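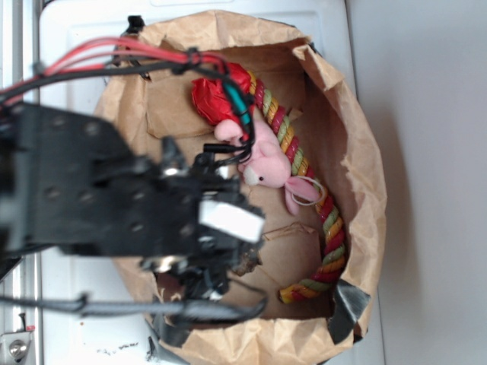 Putting together the gripper budget for the second half of the year. I'm posting it as I go, because I got some good numbers from people here last time. Our job is picking from bags and cartons with mixed contents. A rope toy and a plush pig in a paper bag is a fair test item, soft stuff lying across other soft stuff with a string loop on top. A price list won't tell you how a gripper does with that.

Two quotes so far. Cindier wants $1584 for a pair of fingers with the control board. Ellier is cheaper up front but sells the pads separately, $69 a set. I put both in the same sheet with a year of pads added, and the gap got a lot smaller.
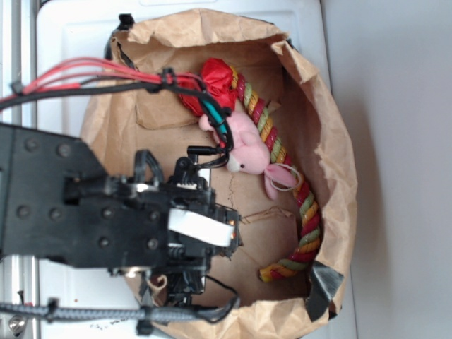
Lead time is the other column. Ellier says 9 weeks. In March we ordered a spare motor with no slack in the plan and paid for it in rush shipping. This time the order date goes in first and the rest of the schedule hangs off it.

Cables get their own line this year. I used to put them under "misc" and misc was always over. Sleeving, clips, zip ties, spare connectors: $200 set aside. If you run wires along the outside of an arm, budget for replacing them.
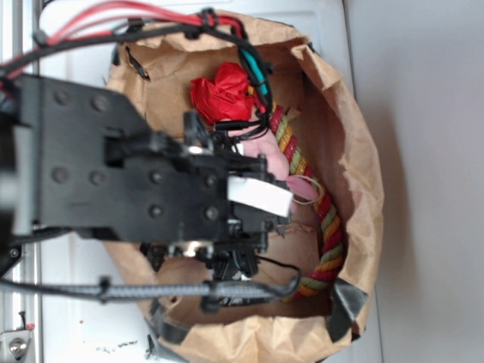
Valter Söderlund asked why we don't buy one gripper for everything. I priced that too. The Mustonen unit would cover most of our list, but it needs a new mounting plate and the plate isn't in the quote. Ask about the plate before you compare anything. 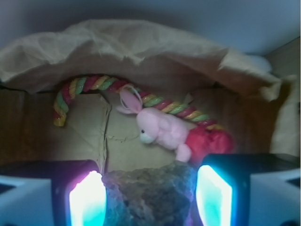

Sensing at the fingers is where I'd spend first if the total gets cut. You want hard items on the test list along with the soft ones. A lumpy gray stone between two lit pads is a different load from a plush toy, and I want wear figures for both before I sign. Iken has offered a loaner pair. I've asked them to put the return terms in writing.

Sheet goes to purchasing next week. If you've bought replacement pads in quantity, tell me what you paid per set.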